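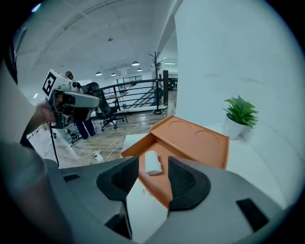

Greltgate shared workshop - spring walk-through, April

Filled in by Olga Olmedo. Same form as last time, so if you've read one of these before you know I put OK, FIX or WATCH after each line and then go on too long underneath.

1. Front door and entry. OK
Door closes by itself and latches. The mat has stopped curling at the corner now that somebody taped it down, and thank you to whoever that was. Please don't prop the door with the paint can, though. I moved it again.

2. Exit route to the back door. FIX
I got my hip caught on the drying rack, so I know for a fact it's too narrow. The rack needs to go back against the far wall. The back door itself opens fine, but it takes a real shove when the weather's damp. I'd like a carpenter to plane it before summer.

3. Exit signs and emergency lights. OK
Held the test button on each one and they all came on. The one over the kiln room buzzes a little. It did that last year too.

4. Fire extinguishers. WATCH
Needles in the green, pins in, tags readable. The one by the sink has coats hanging over it (every single time!). There are perfectly good hooks in the hallway. I'm going to move the bracket to the other side of the doorway so it stops being a coat rack.

5. Smoke alarms. OK
New batteries in all of them. I wrote the month on the inside of each cover in marker. The big room alarm is extremely loud and I apologize to the people in the Sowah sewing class.

6. Outlets and cords. FIX
Two things here. The outlet left of the long bench has a cracked cover plate, so I put tape over it and it's off limits until we get a new one. And the orange extension cord running under the rug has to go - cords don't go under rugs, ever. If the glue guns don't reach, move the table.

7. Space heaters. FIX
One heater, Divix brand, plugged into a power strip. I unplugged it and put it in the office. It can come back out if it goes straight into the wall and has three feet of clear floor around it. I know the corner by the window is freezing. I sit there too.

8. Kiln room. OK
Vent fan pulls well, I did the tissue test. Shelf above the kiln is empty, hooray. Gloves are getting thin at the fingertips, so I've added a new pair to the shopping list. Log sheet is on page 43 of the binder, and a few people are skipping the "time off" column. Fill it in even if you're the last one out and your ride is waiting.

9. Storage shelves. WATCH
The tall unit is rated for 500 pounds and I think we're fine, but the heavy clay bags have crept up to the top again. Bottom shelf only, please! I shifted what I could. My back would like some help with the rest. The unit is still screwed to the studs and doesn't budge when I lean on it.

10. Solvents and paints. OK
Metal cabinet closes, everything has a label, rag can has a lid and the lid was on. I found a jelly jar of something clear with no label and put it with the hazardous waste for the Odton drop-off. If that was yours, sorry, but label it next time.

11. First aid kit. FIX
Out of large bandages and the burn gel has expired. Scissors missing too. I found them in the paper-cutting drawer and put them back.

12. Floors, spills and steps. OK
The wobbly step has been screwed down and feels solid. Keep the mop where it is, next to the sink, so a spill gets wiped up right away.

Things I need done before the next open house: drying rack moved, cover plate replaced, extension cord out, first aid kit restocked. I'll do the shopping. If you can take one of the others, put your initials beside it on the copy taped to the fridge.

Gate code is still 645 and then the star key.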